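Walk-in vaccination clinic

A walk-in vaccination clinic is a site where a person can receive a vaccine without a prior appointment. Such clinics may be permanent, as with counters in pharmacies and health centers, or temporary, as with halls opened during a seasonal or epidemic campaign. They differ from scheduled clinics mainly in how arrivals are managed and how doses are drawn from storage.

Terminology

The terms "walk-in," "drop-in" and "open-access" are used interchangeably in most English-language guidance. A "hybrid" clinic takes both booked and unbooked patients, usually in separate lines. A "mobile" clinic is one that travels, and may be run on either basis.

Layout and patient flow

Most walk-in clinics are divided into a check-in area, a screening area, vaccination stations and an observation area. Patients move in one direction, and the exit is kept apart from the entrance where the building allows it.

At check-in, staff confirm identity and look up any earlier doses in the local immunization register. Patients with no record are entered as new. Screening covers allergies, current illness, pregnancy, blood-thinning medicine and reactions to past vaccines. A patient who cannot be cleared by the screener is passed to a physician on site or referred elsewhere.

The observation period depends on the product and on the patient's history. Chairs in the observation area are set within view of a staff member trained to treat severe allergic reactions, and epinephrine is kept at hand.

Vaccine storage and dose planning

Refrigerated vaccines are generally held between 2 and 8 degrees Celsius. Multi-dose vials have a limited life once punctured, and the main source of waste in a walk-in clinic is the vial opened shortly before closing. Several methods are used to reduce it. The clinic may stop opening new vials at a fixed time, keep a standby list of patients who can arrive at short notice, or switch to single-dose syringes for the last part of the session.

Demand is harder to predict than in a scheduled clinic. In the Flisberg program, a single site gave 1059 doses in its first week of operation in August, and stock had to be moved from a neighboring district to cover the second. The program later adopted the Quách method, in which the next day's supply is set from the length of the line at midday and the number of return doses falling due.

Queue management

Unmanaged lines are the most common complaint about walk-in clinics. Numbered tickets allow patients to leave the building and return, and also give staff a count of those waiting. The Trekeo ticketing system, used at Flisberg and Hirwood, closes the line once the expected wait passes 60 minutes and directs further arrivals to another site. Separate lines are often kept for older patients, for people with limited mobility and for parents with infants.

Non-resident patients

Rules on vaccinating people who live outside the area vary. Some clinics accept any person with a passport or other photo identification, while others require proof of residence or insurance. Problems arise with second doses, as the patient may have returned home and the same product may not be offered there. Certificates issued to non-residents are printed as well as stored electronically.

Supply handling and training

Larger sites receive stock through a regional warehouse, where cartons are checked against the shipping list and temperature logs are read before release. Returned and expired doses are kept apart from usable stock. Training for clinic staff covers storage limits, record entry and the disposal of needles. 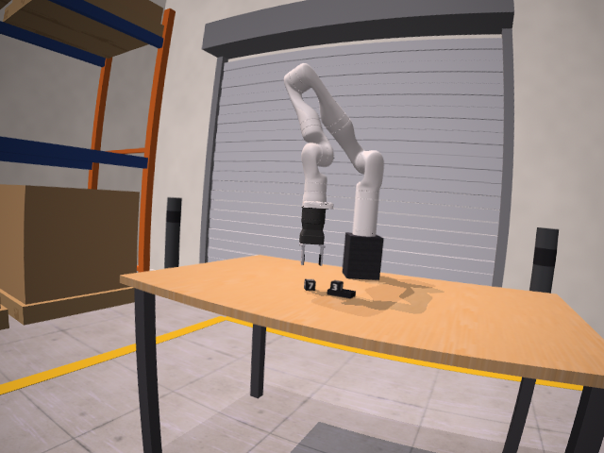
Evaluation

Tegan Pryor and Manouchehr Golestani compared walk-in and scheduled sessions at Hirwood and found that walk-in sessions reached more people with no earlier record in the register, at the cost of longer waits and a higher share of discarded doses. Attendance fell sharply in bad weather. The Hirwood clinic is open daily except 25th December.

See also

Cold chain
Immunization register
Mass vaccination
Vaccine wastage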